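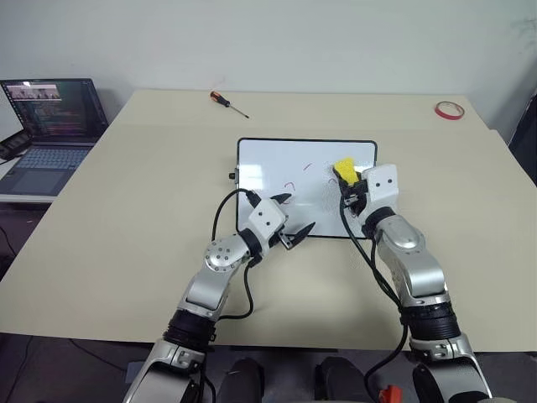 Whiteboard task, sponge in the right gripper.

About the Carrillo Robotics Club
Updated in July by the club office

The Carrillo Robotics Club is a student club at Hireto Technical School. We meet after classes, from four o'clock until the building closes. The club has 39 members at present, and most of them had never written a program before they joined us.

Our main project has the name Birine. In this project the students teach a robot with two arms to do small jobs on a table. In the spring we chose the whiteboard, and we are still busy with it. One group works on erasing with the sponge. They have recorded more than 200 attempts, and each attempt is written in the club notebook with the initials of the student.

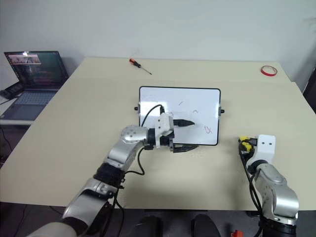
The other group is interested in how the board should be placed. When it stands upright, the arm must come from the front, and the pressure is difficult to choose. With the board flat the students have different problems, mostly with the cables.

Every year we take part in the Cluremel student meeting, where each team has 55 minutes to present its work. New members are welcome in any month. Please come to room 417 and ask for the sign-up sheet.

Comments

robomom_k: My daughter joined in the fall and now she talks about grippers at dinner. Thank you!

T.B.: Is the club open for students of other schools?

Club office: Yes, please write to us first.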